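Setting Up Your Lamp and Table
22/05/2024
By Bahman Parsa
16 shares | 4 comments

Section 2: Placing the lamp and clearing the top

By now your Gundell table should be standing on all its feet and the Nivetti lamp should be out of its wrapping. Well done – the fiddly part is over! This section is the fun bit, where a bare top turns into somewhere you'll want to sit down and get on with things.

1. Wipe the table top with a soft cloth and let it dry fully. Skip the spray polish, as it leaves a film that makes the lamp base slide.

2. Lift the lamp by its base, with your other hand steadying the stem. Never pick it up by the globe.

3. Stand it towards the far edge, a hand's width in from the side. If your table backs on to a railing or a stairwell, come in a bit further.

CAUTION: Do not rest cups, tins or the lamp right at an open edge above a lower floor. A small knock is all it takes.

4. Lead the cord away from the base in one wide, easy loop. Keep it flat on the top and leave enough slack to turn the lamp without tugging the plug.

Note: a second cable, such as a phone charger, should leave the table on the other side of the lamp if you can manage it. Crossed cables are a pain to sort out later.

5. Put the tall things at the back next to the lamp. A drink, a lidded container and a pot of pens all live happily there, and you can still reach them.

6. Set your tray in the middle, straight in front of you. Whatever you're working on goes on the tray, and small boxes go on it too, label side up. I love this step – suddenly you can find everything.

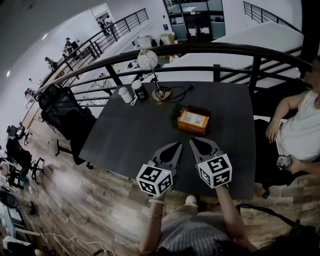 Can I leave the lamp on all evening?
Use the bulb supplied, or one of the same rating, and a full evening is fine. Switch it off when you go to bed or leave the house.

7. Sit down and switch on. The light should fall on the tray without shining in your eyes. If it dazzles, move the lamp back a little at a time until it feels comfortable.

8. Check the globe after roughly two weeks. The collar can settle in that time, so give it a gentle turn clockwise with the lamp off and the bulb cool. Finger-tight is plenty.

CAUTION: Always unplug the lamp before you clean the globe or change the bulb.

Note: owners of the Vestergaard table from before April will find the top slightly narrower. Every step still works, but choose the smaller Cludier tray so your forearms have somewhere to rest.

Section 3 covers the drawer runners.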